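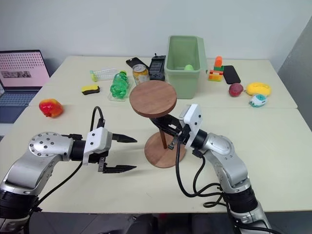 Section 4: Loading and sealing your first batch

Welcome to the fun part! By now your Tetero bench sealer should be bolted down and plugged in, with the green standby light showing (if it isn't, go back to Section 3 and check the fuse drawer). Set aside half an hour for your first run and keep a handful of spare mailers nearby, as you'll almost certainly want to play with the settings.

What you need
A reel of Tetero mailer film, a pair of scissors, a soft dry cloth, and the paper test strips from the accessories bag.

Fitting the reel

1. Turn the main switch to OFF and wait for the standby light to go out.
2. Lift the reel arm until it clicks into the upper notch.
3. Slide the reel on with the printed side facing you. The film should come off the top of the reel, never from underneath.
4. Push the end stop up against the core and tighten the thumbscrew by hand. Pliers will strip the thread.
5. Pull the film under the first roller, over the second and out through the slot. Leave a tail about as long as your hand.
6. Trim the tail square with the scissors.

Note: Reels marked 201 have a narrow core and need the grey adaptor ring. Reels marked 14 fit straight on.

Setting the heat

7. Switch ON and turn the dial to 3. Standard courier film loves this setting!
8. Wait for the amber light to stop flashing.
9. Lay a test strip across the bar, lower the handle and hold it until you hear the beep.
10. Look at the strip. An even brown line from end to end means you're ready to go. If the line is pale, turn the dial up half a step and test again; if it's scorched, turn it down half a step and let the bar cool before another try.

CAUTION: The sealing bar stays hot after the beep and for several minutes after switching off. Keep fingers, sleeves and lanyards clear.

Sealing a mailer

11. Put your item in and smooth the air out with the flat of your hand (this makes a lovely difference to the finished parcel).
12. Line up the open end with the white guide.
13. Lower the handle in one steady movement and hold for the beep.
14. Lift, slide the mailer out and let it rest flat before you tug at the seal.

Note: The counter on the side panel goes up by one with each press, test strips included. At 2,541 the wrench symbol comes on to remind you to change the non-stick tape. You can carry on to 2,687, when the machine locks until new tape is fitted. See Section 7.

CAUTION: Never seal a mailer containing aerosols, lighters or loose batteries.

Wipe the cooled bar with the dry cloth at the end of each session.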